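Chapter 4
Shelves, Pots and Basins: Setting Out a Potting Table

I've put plants on windowsills, on stacked milk crates and once on top of a chest freezer in the garage (don't, the lid has to open), and the thing I wish I'd bought years earlier is a plain riser shelf. It gives you a second storey on a table you already own! In this chapter we'll sort out what goes up, what stays down, and where your hands are meant to fit.
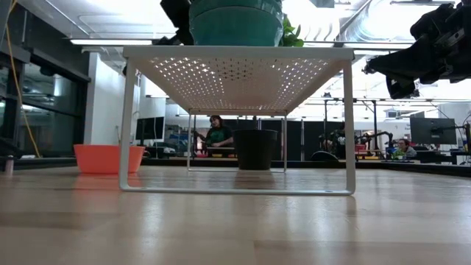 Grimov, reading an early draft, wanted to know whether a big pot up high wouldn't just tip over the first time somebody bumped the table. Fair question. Keep the weight over the middle of the shelf, and if the plant is leggy, leave it on the tabletop until you've cut it back.

Now, colour. My basins are one colour and my pots are another, and I'm fussy about it, because at the end of a long July afternoon of repotting I'll grab whatever's closest. Soil scraps go in a basin, good mix goes in a dish, and neither of them lives where my elbow does.
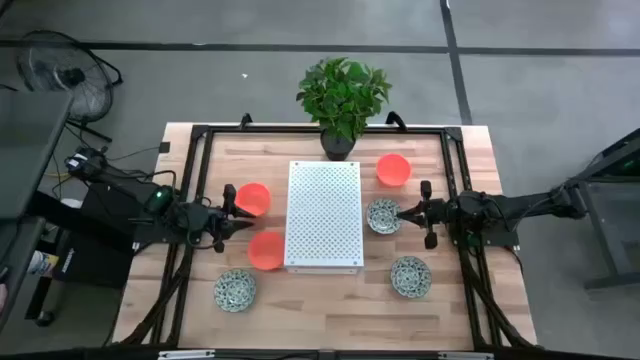

R. Curnik

Start with the tall plant at the back. Then work toward yourself, bowls next, saucers last, so you're never reaching over foliage with a full scoop. My own shelf is 40 centimetres long, and I've never wanted a longer one.

Exercise 4.1: clear your table completely, then put back only what you'd use to repot one plant.
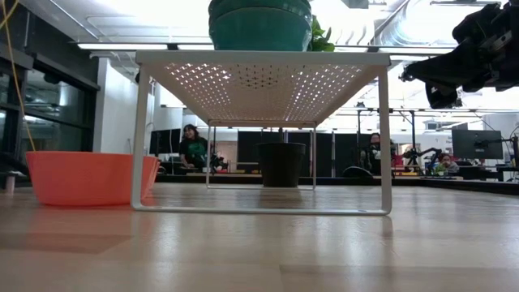

Drainage is where most beginners come unstuck, me included. A pot that's just been watered will drip for ages, and a solid shelf holds every drop in a puddle under the roots. I like a top full of small round holes, the sort on the white riser, so the water has somewhere to go. Put a tray beneath it before you pick up the watering can, and we'll get to trays next.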